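Soft-pack tissues: first one brings half the packet with it
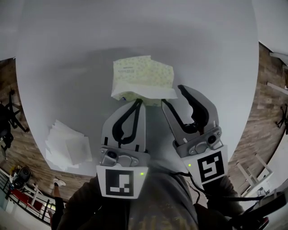
We've gone over to the soft plastic packs at home because they were on offer, and I now own more tissues than I have any right to. The pack lives on the white round table. Every new one goes the same way. I pull at the first tissue, a great wodge comes with it, and the spares end up in a stack on the table looking like paperwork. Then they won't go back in. Is there a knack, or do I just accept the pile as part of the furniture?

Posted by Úna Geraghty
5 replies, 1,285 views

pleteo_pete

Buy a box.

Narero

The box is fine if you like boxes, but you can live with the packs. They're squashed flat for transport and the top few sheets cling together. Before you open a new one, give it a squeeze from both ends and bend it back and forth a bit, like a pack of cards you don't trust. Then open the slot only halfway along. If you tear the whole thing off in one go the hole is too big and there's nothing to hold the next sheet back.

Pull slowly, straight up, with your other hand flat on the pack. I know, two hands for a tissue. One-handed works once the pack is a third down, by which time it weighs nothing and follows you across the table instead.

For the spares: don't try to post them back through the slot. I did this for most of one July with hay fever and all I got was a ripped pack. Fold them in half and put them in a coat pocket, where they'll be found in the wash.

Uvent

Agree with the squeezing. I'd add that some packs are interleaved and some are just folded and stacked, and the stacked sort will never pop up nicely whatever you do to them. Pull out two and see if the second one is tucked into the first. If it isn't, you've bought the wrong kind, and going by your post you've bought over 200 of them.

I keep mine in an old loaf tin. Doesn't slide. Looks terrible.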